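How to Get Hard Water Film Off Your Glasses and Keep It Off
Posted by Ishbel MacAulay, Aug 4, 2025 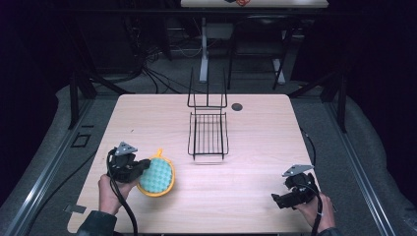 A black wire dish rack and a round sponge scrubber with a little hanging loop.

If you've moved to a house with hard water, you already know the look. You wash a glass, you rinse it, you set it out to dry, and the next morning it has a cloudy gray bloom on it as if you'd poured milk out and walked away. I spent most of my first year here blaming the dish soap (I tried four kinds!) before my neighbor Lamduan gently suggested I look inside my kettle. Well. Mystery solved.

The film is mostly minerals left behind when the water dries, and ordinary dish soap doesn't do much to minerals. Plain white vinegar does. Before you start, do a quick test on one glass: wipe a spot inside with vinegar on your finger. If the spot clears, carry on. If it stays cloudy, the glass may be etched, and I'm sorry to say etching is for keeps. I have two tumblers like that and I use them for pencils.

What you'll need
White vinegar
A basin big enough to lay your glasses down in
A soft sponge, nothing gritty
A rack for draining
Two lint-free towels

Step 1. Wash the glasses the usual way first. Vinegar has a hard time getting through grease, and lipstick is worse.

Step 2. Fill the basin with equal parts warm water and vinegar. Lay the glasses on their sides and let them soak for 30 minutes. Go put your feet up, or do what I do and tackle that kettle while the vinegar is out.

Step 3. Rub each glass gently with the soft sponge, inside and out, and pay attention to the bottom corners, where the film likes to hide. Stubborn rings can have a little paste of baking soda and water – use your fingertips and go easy. Skip this on anything with a gold rim or painted pattern, and keep those out of the soak too.

Step 4. Rinse well in warm water. You shouldn't smell vinegar when you're done.

Step 5. Let the glasses drain on the rack for a minute or two, then dry them by hand while they're still wet. I know, I know. I was raised on air drying and I resisted this for ages, but drops left to dry are where the whole trouble comes from. One towel for the wet work, the second for a polish.

Keeping it off
I soak our everyday glasses once a month now, and the July batch hardly needed any rubbing at all. Rinse your sponge out every night and let it dry in the open air, and wipe down the rack while you're at it, as minerals will crust up there too.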